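Section 4: Comparing grippers on soft goods
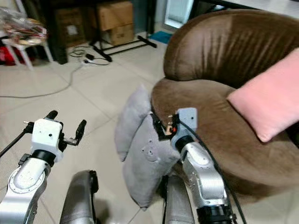 Radomir Dervishi asks whether it would be simpler to run the comparison on a rigid block first. You can, but a block won't show how the fingers behave when fabric bunches up between them, and most of the settings below would need doing again.

Use the same cushion and the same chair for both gripper sets, Codlow and Jasent.

1. Switch off the arms and fit the first set of fingers. Tighten the fittings by hand, then with the key.

2. Route each gripper cable down the side of its arm. Leave enough slack for the wrist to turn fully.

3. Start the controller and open both grippers.

4. Set the closing force to 700 on the force page. Keep the other arm open and clear of the chair.

5. Bring the right gripper to the top edge of the cushion and close it. Pinch the cushion only – if the jaws take hold of the chair cover as well, open them and start again.

6. Lift slowly and write down whether the fabric slips.

7. Repeat at 850, then change the fingers and go back to step 2.

Note: force values are controller units and are reset when the fingers are changed.

Caution: keep hands away from the jaws while the controller is on. Do not pull a trapped cushion free – open the gripper from the screen.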